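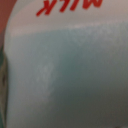

*Milk carton, seen at close range.*

# Aloren Residence Set

**Furnished-kitchen and household equipment for staff and students on overseas placement**

The Aloren Residence Set is supplied by Eynon to persons taking up residence abroad for a period of one term or longer. It provides the household goods ordinarily needed during the first weeks in unfurnished or part-furnished accommodation and may be hired or bought outright. The set is delivered to the placement address before the resident arrives, provided that the order is confirmed within the period given below.

Orders are accepted from individuals and from sending institutions. Where an institution places the order, the resident's name and arrival date must be given on the form.

## Contents

| Group | Items |
|---|---|
| Kitchen | Saucepan with lid, frying pan, chopping board, kitchen knife, wooden spoon, tin opener, colander |
| Table | Plates, bowls, mugs, drinking glasses, cutlery, placemats |
| Bedding | Duvet, pillow, fitted sheet, duvet cover, pillowcase |
| Bathroom | Bath towel, hand towel, bath mat |
| General | Plug adaptors for the country of residence, door wedge, torch, sewing kit |

The standard set equips 2 residents sharing one kitchen. A single set is available on request at the same hire rate, with the second bedding pack left out.

Food is not supplied. Residents are advised to obtain basic provisions on the day of arrival, as shops near some placement addresses close early and may remain closed on public holidays. A short list of the nearest shops is placed inside the lid of the crate.

## Crate

All items are packed in a Trillska crate, which remains with the resident throughout the placement and serves as storage. The lid may be locked with an ordinary padlock (not supplied). The crate should be kept indoors. It should not be used as a seat or step.

Residents returning home for a holiday of a month or more may pack personal belongings in the crate and leave it in the care of their landlord or hall office. Eynon accepts no liability for personal belongings left in this way.

## Table goods

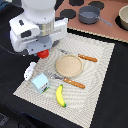

Table goods are chosen to suit small rooms in which one table must serve for meals, study and letter writing. Plates and bowls stack, and the mugs hang from the hooks fitted inside the crate. Residents who wish to protect a landlord's table may lay a plain dark cloth beneath the placemats; a beige woven mat with a fringed border, set on black cloth as shown, is a suitable arrangement. Tablecloths are not part of the set and may be ordered separately in black, grey or dark green.

Fringed mats should be washed by hand and dried flat. All other table goods in the set may be washed in a machine.

## Hire and purchase

- Purchase price, standard set: £718
- Refundable deposit on hired sets: £400
- Minimum hire period: one academic term
- Extension of hire: by written notice, not later than 2 weeks before the end of the current term

Hire charges vary with the country of residence and are stated in the quotation. Customs duty, where payable, is charged at cost.

The deposit is returned once the set has been inspected. Reasonable wear is expected and is not charged. Missing items are charged at the replacement rate printed on the packing list, a copy of which the resident should sign and keep.

## Delivery

Orders for the autumn intake should be confirmed by the end of May. Later orders are accepted, but delivery before arrival cannot be assured. Addresses served through the Wandari depot require a local telephone number on the order form; the number of the host institution will be accepted.

## Changes to this page

Revised August 2024. The iron formerly supplied with the General group has been withdrawn. Sets already on hire are not affected, and irons need not be returned before the end of the hire period.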